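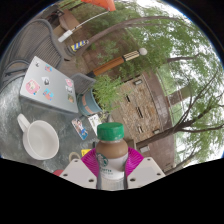

Is the outdoor collection on track? By hours spent, it is; by the number of demonstrations I would let into the training set today, it is behind.

Curov progress report to the Prastamley fund, February
Work package: household objects, hand-held gripper, outdoor sites

The proposal promised 1,000 accepted demonstrations of picking up and setting down everyday containers. We have 700 recorded and through the first check. That check only confirms that the file opens and the tracking held from start to finish. It says nothing about whether the example is worth learning from, and I would ask the fund to read the 700 with that in mind.

A second reviewer went through a batch and marked 55 demonstrations for removal. The usual faults were a grasp that began before the fingers had settled, or a release made while the hand was already moving away. We have not finished this review and I will not guess at the final loss.

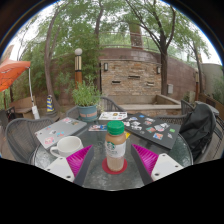 Variety is my larger worry. The Benítez patio was chosen because it was meant to differ from the indoor benches, and in some respects it does. Stone, brick and tree branches fill the background, and the glass tabletop holds laptops, a mug and a potted plant along with the target. But a bottle with a bright green cap, standing on a red coaster, is an easy thing to find. A model could learn to head for the cap or the coaster and score well without learning much about bottles. I have asked for sessions with plain caps and no coaster before anyone quotes a success rate from this site.

The early training run on Nelletex, our in-house policy, does not settle the matter. It improved on held-out demonstrations, but these came from the same sites as the training data. A fair test needs a place the system has never seen, and we have not run one. The claim in the last report that outdoor data "transfers well" should be treated as withdrawn until we do.
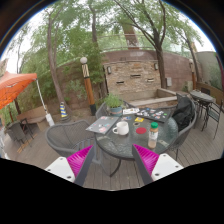 Patio site, with the bottle near the edge of the glass table.

Spending is within budget. The 2 spare finger sets have been delivered and are charged to this period.

Before the next report we will finish the second review, record the sessions without the coaster and hold back one new site for testing only. If the accepted count is still short after that, I would prefer to report a smaller set than lower the bar to reach the promised figure. We request no extra funds at this stage, but we do ask for the deadline on the final count to be moved until the review is complete.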